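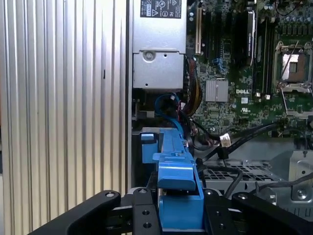

Neville Pearce wrote in under the last post to say that my backup retention scheme was too short, that a file can sit damaged for a year before anyone opens it, and that keeping ten daily copies only protects against mistakes noticed within ten days. He is right, and I have changed it.

The old arrangement was a nightly job that copied the home directory to a second disk and deleted the oldest copy once there were 10. It was simple to reason about and I ran it for a long time without looking at it. In March I opened a folder of scanned letters and found that three of the files were zero bytes long. All ten copies held the same zero-byte files. The only good versions were on an old external drive labeled Sugden, after the street I lived on when I bought it.

The new schedule keeps 10 dailies, then one copy per month with no expiry. Unchanged files are hard-linked between snapshots, so a month in which I do very little costs almost no space. Mail is the exception. My mail client stores each folder as a single large file, and one new message means the whole folder is stored again. I have moved to one file per message, which took an evening and broke the search index. Rebuilding the index took most of the next evening.

The second change is a checksum list. Once a month a script walks the archive directories and compares each file against a stored hash. Anything that has changed without its modification time also changing goes into a report. Anything that has shrunk to zero goes to the top of it. The first run covered 1520 files in the letters archive and flagged the three I already knew about, plus a spreadsheet from the Kernen job that I have no further use for. I deleted the spreadsheet.

Two details in case you are doing the same. Store the hash list somewhere other than the disk it describes. And sort the list by path before writing it out, or comparing two months by eye is hopeless. I did not sort mine at first and the diff ran to more than 2000 lines, nearly all of it noise from directory order.

Hanna Adamczyk asked by email whether I had considered a file system that does its own checksums. I have. It would catch bad reads from the disk, but it would not have caught this, as the zero-byte files were perfectly valid as far as the disk was concerned. Something wrote them that way. My best guess is a batch rename script that I stopped partway through, though the logs from that period are gone.

Restores are the part I still do badly. I now pick one directory a month and restore it to a scratch area, then compare it with the live copy. The first attempt failed on permissions. The second worked but lost the accented characters in some file names, and I have not yet found out which end is responsible. The old drive uses a different encoding for names, so I suspect the original import.

The scripts need tidying before I post them. The paths are hard-coded and one of them still refers to a machine called Brostholm that I retired years ago.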